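Home | Visits | Notes | Archive | Contact

A morning at Turnlow

2023-01-03

The invitation from Turnlow promised that anyone could teach a robot in an afternoon. I have been going to open days like this since 2008, and in that time I have been promised the same thing by people selling pendants, people selling joysticks and once by a man with a glove. So I went with low hopes and a packed lunch.

Turnlow has the ground floor of what used to be a carpet warehouse. There were almost 40 of us, mostly from small firms, and we were split into two groups at the door. Mine got the talk first. It lasted far too long and used the word "intuitive" on every other slide. The gist was this: you don't write a program for the arms any more, you do the job yourself while they copy you, you do it again, and again, and in the end a piece of software called Dadix works out how to do it without you.

How many times is "again"? I asked, and the first answer was that it depends. The second answer, from Zihan Lu, who runs the teaching sessions and was the most useful person in the building, was 500 goes for one task they were happy with and 2000 for one they still weren't. She didn't dress it up. The happy one was moving soft toys. The other involved handling a laptop, and she said the lid kept getting the better of them.

After coffee we were let through to the cells. There are two ways of teaching at Turnlow. In the first you take hold of the arm by the wrist and push it where you want it to go. I had a turn. It is lighter than it looks but it drags a little behind your hand, and after a few minutes my shoulder knew about it. My pick was clumsy and was saved along with everyone else's. I asked whether bad goes get thrown out and was told that someone looks through them later. Someone's week, I thought, and wrote it down.

The second way is by remote control, with a pair of small handles, one for each arm. They call the set-up Riveo. A lad of perhaps twenty drove it for us and he was good, though he told me he had been at it since July. That rather spoils the promise on the invitation. Half the visitors who tried after him closed the fingers on thin air, and one of them managed to shut both grippers when she only meant to shut one.

What struck me was how much of the skill stayed with the driver. He leaned to one side to judge the depth. He slowed down before he touched anything. I wanted to know how much of that the software picks up, and the honest people in the room said they weren't sure yet. 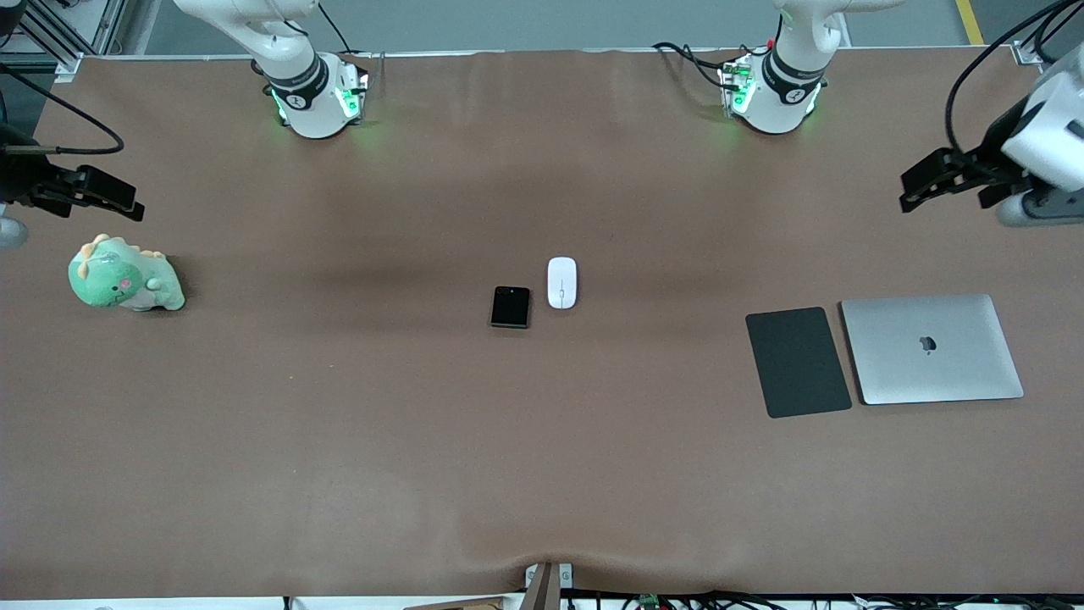 A green dinosaur is forgiving. You can grab it by the belly or the tail end and it still comes up, and it makes a nice picture for the brochure. A closed laptop lying flat on cloth is another matter for two fingers, and so is a phone, and those are nearer to what my customers would want shifted. I'd also like to see the same job done on a bare bench, or with the things put down by somebody who doesn't know what the arms can reach.

I put this to the man from Arnardóttir, who supply the handles, over the sandwiches. He said the next version would deal with it. He also gave me a price, which I won't repeat, and a pen.

To be fair to Turnlow, they let us touch things, they answered most questions, and when a go went wrong they let us watch it go wrong. I have been on tours where the curtain came down at that point. But I'd want to know who pays for all those hours at the handles before I signed anything, and I came home without a figure. Zihan has said she will send one. I'll add it to this page if it arrives.

Recent visits
Two days at a packaging fair, mostly queues
The bakery that went back to hand trays
Inside a parcel depot at night
Glove control, revisited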